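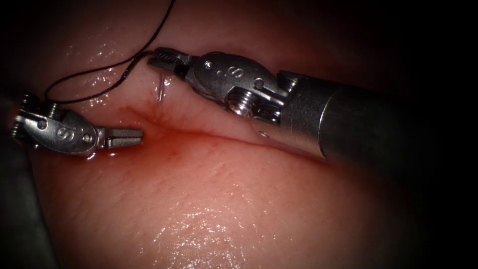

We use cookies to improve your experience. By continuing to use this site you accept our cookie policy.

December
By Yung-ching Hsueh

Hospitals should open their robotic training rooms to the public more often. I came to this view at the Sorkura open day, where 50 visitors watched two robotic instruments at work on a synthetic tissue pad with a short incision in it. Most of the guests had no medical background. They asked plain questions, and the staff were obliged to answer in plain terms.

A closed demonstration for buyers and surgeons invites a different kind of talk, chiefly about price and throughput. Both matter. Neither tells a patient how a stitch is placed.
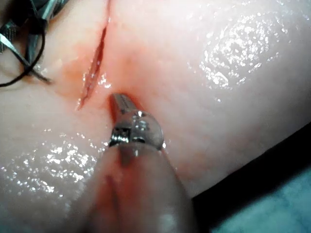 What the public should be shown

Sajib Gunawardena, who led the session, let the work go on at its own pace and spoke very little. I believe he was right. Suturing is slow, and a black thread looping between two sets of metal jaws can hold a room for 18 minutes without music or a presenter. 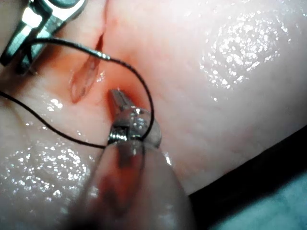

The same restraint should apply to claims. A practice pad does not bleed as a patient does, and a visitor should hear that before leaving – preferably from the person at the controls. Institutions that receive public money for such equipment owe the public this much. Sorkura has places for 800 visitors next year, and I would urge other training centers to publish a figure of their own.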